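The Second Life of the Household Sock

In homes across one small valley town, the plainest item in the laundry has become a subject of study, repair and some disagreement.

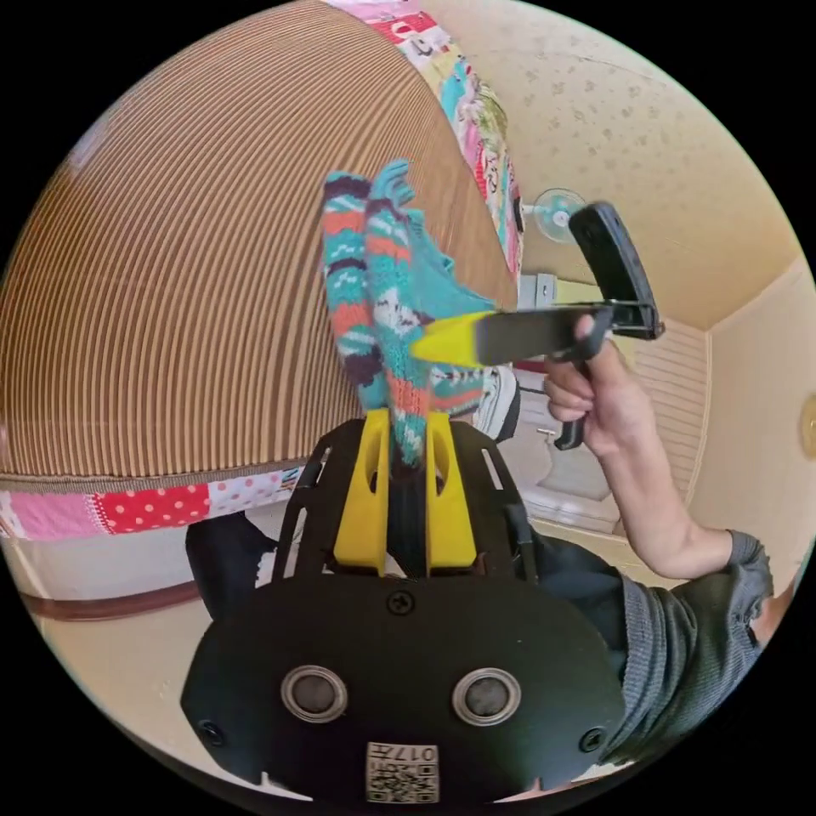
EKDALE, May

The knitted sock in teal, orange, dark purple, white and pink occupies an awkward position in the household. It is too cheerful to be treated as underwear and too small to be treated as clothing. It is seldom hung, rarely pressed, and in most homes is stored wherever there happens to be room.

The Serrano Textile House, which has taught sewing and household textile care in Ekdale for 23 years, has chosen this modest article as the subject of its spring program. The course is titled "Pairs" and meets in the evening, at 8 p.m., in the rooms above the former dye works. Enrollment closed within two days of the announcement.

"We have offered instruction in quilts, in upholstery and in table linen," said Deolinda Serrano, the director. "The question we received most often, after every one of those courses, concerned socks. People wished to know how to keep them together and when to give them up."

The first sessions are devoted to sorting. Participants bring their own laundry and are asked to match it without regard to which member of the household wears what. Patterned knits present the greatest difficulty. Zigzags and dots in several colors are easy to recognize as a family, but two socks from the same family may differ in the color of the foot, and a foot of bright teal may have no partner in the basket at all.

Eduardo Veloso, who leads these sessions, discourages the search for an exact match where the makers never intended one. Many striped knits are sold in assorted sets, he notes, and a household may spend years regarding as strays what were designed as companions. His advice is to sort by weight and length of leg before considering color. Two socks of equal thickness will wear evenly and wash alike, and the eye soon accepts the rest.

Bundling has produced the liveliest debate. The common method, in which one cuff is folded back over the pair, is quick and keeps the drawer orderly. Inês Godinho, an instructor in knitwear repair, objects to it on the ground that the outer cuff remains stretched for as long as the bundle is stored. She prefers that pairs be laid flat, toe to toe, and folded once. Mr. Veloso continues to fold the cuff. The printed course notes give both methods.

Repair takes up the remaining evenings. Ms. Godinho teaches a woven darn for heels and a duplicate stitch for thin places in the sole, the latter worked in the color of the stripe beneath it. In a sock of many colors this requires frequent changes of yarn, and she permits beginners to use a single shade throughout. Several participants have come to favor the visible result.

What cannot be mended is set aside for other uses. Here the course draws on an older specialty of the house, patchwork, in which bands of pink, white and polka-dot cotton serve to border heavier striped cloth. Knitted fabric is less suited to such work, as it stretches along the seam. Ms. Serrano recommends backing it with plain cotton, or cutting the leg sections into loops for a woven mat.

Applications for the autumn session will be accepted at the front desk. Participants are asked to bring a darning needle, a small pair of scissors and eight socks, clean, in any condition.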